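Wimville Youth Screen Acting Studio
Pre-shoot safety walk-round, autumn showreel day
November 16, 2022

Checked by: Birgit Kuhlmann (stage movement and stunt basics)
Read and agreed by: Ilídio Pacheco (directing)
Cast: 11 young performers, all in the fight scene or the corridor scene
Rooms used: main hall, side room, Drudon Street entrance

First of all, what a step up from the October check! Nearly everything I moaned about last time has been put right, and the group has been working so hard on the fight choreography that I want the building to be as ready as they are. Comments are under each item. Please read them even where it says OK, as some of the OKs come with a job attached.

1. Entrances and exits
Main doors open fully from inside: OK
Side door clear: OK
Fire exit signs lit: OK, both
Comment: The side door used to stick at the bottom and now it swings beautifully. Keep the Nazarenko lighting cases on the stage side of the hall, please. They crept towards the exit during the last rehearsal and I would like the tape line respected this time.

2. Floor and mats
Hall floor swept: OK
Mats, seams closed: one to replace
Mats, no overlap at the joins: OK
Comment: The mat with the split corner is now standing behind the piano with a red cross on it. Don't use it, even for sitting on, as the foam comes out and ends up on the floor where people are landing. With that one out we have 7 good mats, plenty for the shoulder roll and the trip over the bench. The trip looks fantastic, by the way. I had to watch it twice before I could see how they were hiding the hand.

3. Fight scene
Distance marks taped: OK
Eye contact cue agreed: OK
Slow run before each full-speed take: to be done on the day
Stop word known by everybody: OK
Comment: The stop word is still "Rudero", after the villain, and anybody may call it, including parents at the back. We tried it without warning and the whole room froze, which made me very proud. No new moves on the day. I know somebody will have a brilliant idea at lunch (they always do, and it often really is brilliant), but it goes in the notebook for next term.

4. Props
Rubber knife, no hard core: OK
Breakaway bottle: not passed
Foam bat: OK
Comment: The bottle had a sharp seam down one side and I've taken it home. Ilídio is happy to play the scene with a cardboard tube, and having seen the two of them rehearse it that way I think it may be funnier.

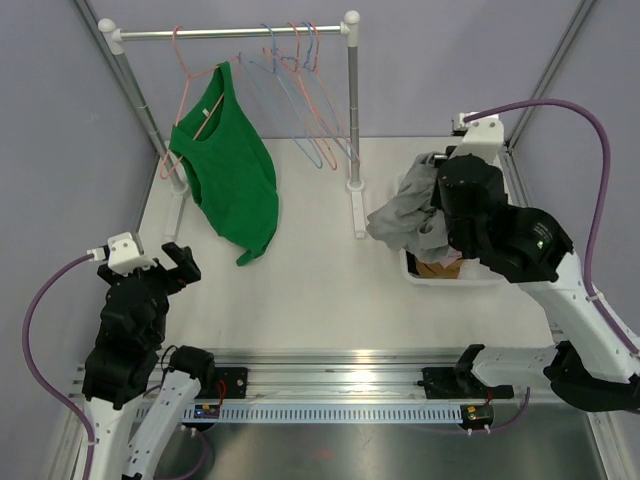

5. Costumes and changing
Laces, belts and hems checked: two hems to pin
Jewellery off before fight scene: to be done on the day
Padding fits under costume: OK
Comment: The knee pads go under the trousers and the elbow pads go under the jackets, and I want to see both before anybody steps on a mat. Long scarves are out for the fight, although the purple one can come back for the corridor scene because it is so lovely on camera. Our full-size rail wobbles if all the coats go on one end, so spread them along it and hang things up as soon as they come off. Thin plastic hangers on a rod, like the five in the picture, are fine for shirts and light jackets, but the two heavy wool coats need the broad wooden ones from the cupboard. Shoes go underneath in pairs, toes to the wall.

6. Lights and cables
Stands weighted: OK
Cables taped at crossing points: one more needed
Lamps kept away from curtains: OK
Comment: The cable to the left-hand lamp crosses the line the runner takes in the corridor scene. Tape it flat along its full length, then have the runner walk it, jog it and run it. Only adults move lamps, and they wait until they have cooled. The new clamps are a joy to use.

7. First aid and contacts
Kit stocked: OK, cold packs added
Named first aider present all day: Birgit
Emergency numbers for each child: one missing
Comment: I'm chasing the last form. No form, no fight scene, though they can still do the dialogue.

8. Breaks and voices
Water in the hall: OK
Rest break after fight scene: 30 minutes, fixed
Warm-up before shouting: to be done on the day
Comment: Please don't eat into the break if we are running late. Cut the second corridor take instead. Ilídio has agreed to this in writing, bless him.

Still to do before call time
Tape the lamp cable
Pin two hems
Get the last contact form
Order a replacement mat

Result: passed, once the first three jobs above are done. The mat can wait until next term.

B. Kuhlmann

Note from Ilídio: All agreed. Cable tape is in my bag and I'll be in early to do it. Can we film the slow run as well? It would be great for them to see how much they've improved.

Reply from Birgit: Yes please! Camera behind the tape line.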